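Course notes, Unit 5: Working rules for the two-arm bench
Instructor: Enda Moynihan. Lab lead: Killian Tanguy.
Revised Jun 22, 2026

Read these before your first lab session. The short quiz on the Selden rules assumes you know sections 1 to 4. Section 5 is used in the December project.

## 1. Which rules apply

Three layers of rules apply in this course.

- **Law and published standards.** ISO 10218 covers the safety of industrial robots. ISO 12100 covers risk assessment for machinery in general. You don't need to memorize clause numbers, but you should know which document to open.
- **Maker's instructions.** These set the limits for load, speed and mounting. A lab rule can be stricter than the maker's limit and never looser.
- **Selden lab rules.** These are ours. They were written for small arms on a table, where people tend to be careless because the arms look light.

A small arm can still pinch a finger or throw a part. Low weight lowers the severity score in a risk assessment, but you still have to do the assessment.

## 2. Before power on

1. Check the logbook for open faults. An open fault means the bench stays off.
2. Try each base by hand. If it moves against its mount, stop and tell Killian.
3. Follow every cable from one end to the other. Look for rubbed spots, tight bends and loose ties.
4. Clear the table of anything that isn't in the task sheet.
5. Press the stop button and confirm that both arms lose drive power. Reset it.
6. Sign the sheet.

Step 5 is the one students skip. In the Drekden exercise, 43 of 100 practice sheets had no entry for the stop test. A blank counts as a fail when we grade.

## 3. Speed and reach

Start every new program at the lowest speed setting. Go up one step at a time, and only after a full cycle with no contact. The person at the keyboard calls out "moving" before each start, and the second person keeps a hand on the stop button.

Two arms that share a work area need a written rule for who goes first. We use the Bangash method: the middle of the table is a shared zone, and an arm has to hold the zone token before it enters. If both arms must be in the zone together, as in a handover, the task sheet has to say so and give the order of moves.

Hands stay off the table while drive power is on. This includes moving a part "just a little." Stop, reach in, step back, restart.

## 4. Cables and grippers

Cable faults are the most common cause of lost lab time. A cable needs enough slack for the full turn of each joint, but a loose loop can catch on the other arm or on a part. Check the slack at both ends of travel, not only at the home position. Ties should hold the cable to the link without denting it.

Look at the fingertips too. A worn or crooked tip changes the grip point, and students often try to fix that in code.
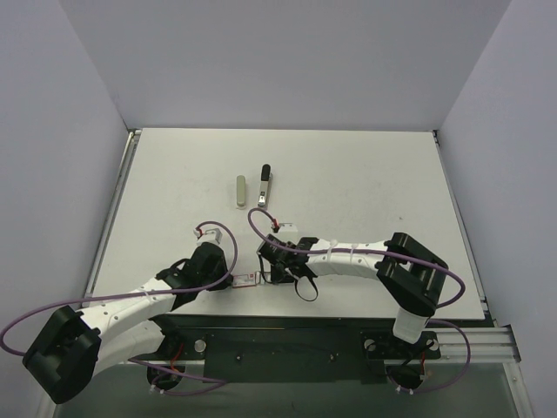 *Fig. 5.1. Two-arm bench with cables tied along the white links and looped over the wrists. Two small objects are near the center of the table.*

For Fig. 5.1, write down where you would draw the edge of the shared zone, and which cable loops you would check first. Half a page is enough. Bring it to the lab.

## 5. Records

Log every stop, planned or not. An entry needs the program name, the speed setting, what each arm was doing, and who was present. Don't write "robot error." Write what moved and where it stopped.

Keep task sheets with the log. The Zivumham template is fine for this, but fill in line 57 (shared zone) by hand, as the form leaves it blank by default.

Reading for next time: the risk assessment chapter in the course pack. Questions about grading go to Enda, and questions about bench access go to Killian.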